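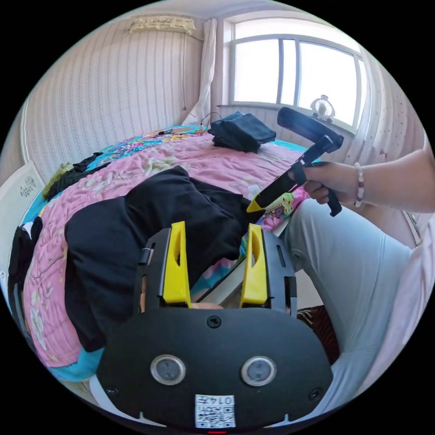
Stretch cord fails at the knot far more often than mid-strand. A beaded bracelet like the pale pink and white one in the photo gets rolled over the hand every day, and each pass loads the knot. I ran two cords through 1,000 stretch cycles in January.

Cord one, Sturkar clear, single strand, surgeon's knot. Broke at cycle 488. Clean break at the knot, no fraying elsewhere.

Cord two, Zurnivus fiber, same knot, same length. Finished all 1,000 but stayed slack afterward - gaps between beads at rest.

Pre-stretching helps. Hang 135 grams from the cord overnight before stringing. The Zurnivus slack mostly went away on the retest.

Glue: one drop, on the knot only. Let it cure before pulling the knot into a bead.

Next up is doubled Sturkar, same rig.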